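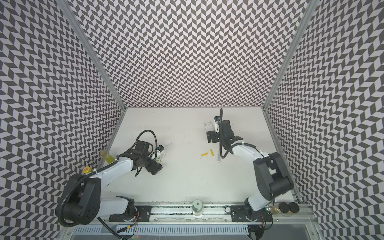

Black-and-white chevron pattern on three walls, with alternating rows of dark and light.

Chevron (pattern)

Chevron is a repeating pattern of V shapes joined end to end, so that they form continuous zigzag bands. It is one of the oldest and most widespread decorations in the world, and it has been painted, carved, woven, knitted and tiled in an astonishing number of places. Few patterns do so much with so little! A single slanted shape, flipped and repeated, is enough to fill a wall.

Name

The word comes through Old French and is connected with rafters, whose sloping pairs make the same angle under a roof. In heraldry a chevron is a single bent band on a shield, and the badges of rank worn on military sleeves take their name from it. The pattern sense, with many chevrons in a row, is the one covered in this article.

Construction

The simplest way to draw a chevron is with parallelograms. One column leans to the left, the next leans to the right, and their edges meet in a straight line. Colors usually alternate from row to row. With strong contrast, such as black on white, the flat surface can seem to fold like a paper fan, and many viewers find that the folds flip in and out as they look.

Chevron is often mixed up with herringbone. In herringbone the pieces are plain rectangles, and the end of one butts against the side of the next, giving a broken, staggered zigzag. In chevron the ends are cut at an angle so that they meet point to point. Floor layers care a great deal about the difference, as chevron boards need an angled cut at both ends and waste more wood.

In textiles

Weavers make zigzags by reversing the direction of a twill at regular intervals. Knitters get there by adding stitches at the peaks and taking them away in the valleys, which gives the edge of the fabric its lovely wave. The Otham blanket, a village style still made every August, has 6 bands to a side and is worked from the middle outward. The weaver Yaryna Fedoruk collected 138 zigzag drafts from Otham and the neighboring town of Pellus, and no two share the same border. Her notes give the local names for many of them, including "goat stairs" and "the long saw."

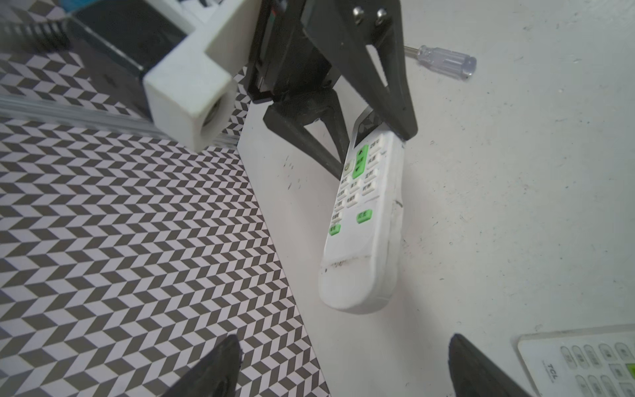
Pellus weavers prefer a narrower angle and a softer range of colors, mostly browns and creams. Their best-known cloth, the Rarkitz, uses three shades in a fixed order, so that the bands appear to fade as they climb. An old Rarkitz shawl in good condition is a wonderful thing to see up close, as the fade is made entirely with yarn dyed before weaving.

In pottery and building

Zigzag bands appear on early pottery from many regions, where they could be scratched into damp clay with a stick or a shell. Norman masons carved them around doors and arches, often several rows deep. The Hashmi tile, a glazed type sold in boxes of 100, is cut as a parallelogram and comes in left-leaning and right-leaning versions, which must be ordered in equal numbers for a full wall.

See also

Herringbone
Houndstooth
Twill
Zigzag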